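Chapter 4
Grasp Planning for a Multi-Finger Hand

4.1 Introduction
4.2 Contact and friction
4.3 Closing sequences
4.4 The class project: sorting trials
4.5 Exercises

4.1 Introduction

Chapter 3 treated the arm as a chain of joints that brings a tool to a point in space. The tool itself was left as a fixed block. In this chapter the block is replaced by a hand, and the student must decide where each finger touches the part, in what order the fingers close, and how much force the thumb supplies against them.

The running case is the project completed by Victor Sang's second-year section at Zirville. The section was divided into 2 teams, Prado and Skirex, and both worked from the same parts list. Each team wrote its own closing sequence and logged every attempt, whether or not the part was lifted. 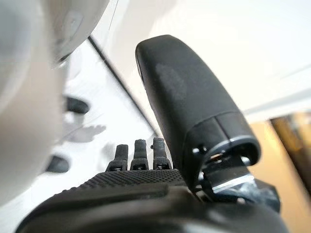
A grasp is called opposed when the contact forces on one side of the part are balanced by forces from the other side. In the simplest model the fingers are treated as one flat pad and the thumb as a second. The model fails for small or curved parts, and Section 4.2 replaces it with separate contact points.

The teams logged 1458 attempts between them. Of these, 284 ended in a slip, and 70 of the slips took place before the thumb had reached its commanded angle. The full log is printed in Appendix B in the Stidik format introduced in Chapter 2. Students should read the first page of the log before starting Section 4.2.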